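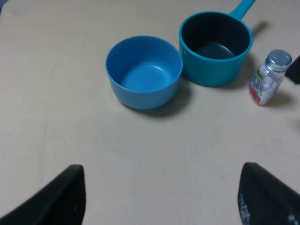 Chapter 9
Comparing Grippers on a Tabletop

What you will do in this chapter
Set up a fair test between two grippers
Choose objects that show the differences between them
Place and read a wrist camera
Record trials so that another person can repeat them

Terms: parallel gripper, stroke, fingertip pad, approach angle, wrist view, trial, reset

9.1 Why a comparison is harder than a demonstration

A demonstration needs one good grasp. A comparison needs many grasps, including the bad ones, made under conditions that stay the same from one gripper to the next. If the arm moves faster with the second gripper, or the table has been turned, the results say little about the fingers.

In Chapter 8 you mounted a gripper on the arm and checked that it opened and closed on command. Now you will mount 2 of them in turn, the Imik and the Nel, and run both through the same set of tasks. Both are parallel grippers. The arm, the controller settings and the camera stay as they were.

The exercises follow a test series run in the teaching lab at Clastville, which logged 717 trials between the two grippers. Your own series will be much shorter. The lab's record sheets are reprinted at the end of the chapter, with the failed trials left in.

9.2 Choosing the objects

Household containers make good test objects. They are cheap, easy to replace, and different enough from one another to give a gripper trouble in different ways.

A plastic bowl is open at the top, so one finger can go inside the wall and one outside. The sides taper toward the base. A grasp that is too shallow may slide up the wall and off the rim.

A saucepan can be lifted by the rim or by the handle. Away from the handle, the rim grasp looks much like the one used on the bowl, but the weight is greater and the handle pulls the pan to one side. A dark interior can also make it hard for a camera to judge depth. Include at least one pan with a dark lining.

A small jar with a screw cap can be taken around the body, if the gripper opens far enough, or by the cap alone. Clear walls are difficult for many depth cameras. Candies inside add weight that can shift when the jar is tilted, so keep the same fill for every trial.

Notice that a bowl and a pan standing close together make a separate problem. The finger that must pass between the two has very little room. A gripper with thick fingers may do well on each object alone and fail on the pair. Test both arrangements, and write them down as different tasks.

9.3 The wrist view

A camera at the wrist moves with the gripper. It sees the fingertips and the part of the table in front of them, and it loses sight of anything tall or far to the side. A long pan handle will often run out of view. Record whether the whole object was visible at the start of each trial.

Begin each trial with the fingers open and nothing between them. Both fingertips should show at the bottom of the view. If only one does, the camera has turned on its bracket and must be set straight before you go on. The Katovine bracket used in this book has a locking screw on the left side. Tighten it after every gripper change.

9.4 Before you start

Run 5 practice grasps with each gripper and do not count them. Mark the table lightly in pencil where each object stands. After each trial, return the object to its mark and the arm to its start position. This is called a reset, and it takes about as long as the grasp.

Decide now what counts as a success. In this chapter, the object must leave the table, stay in the fingers through the hold period, and be set down upright. Write the rule at the top of your record sheet.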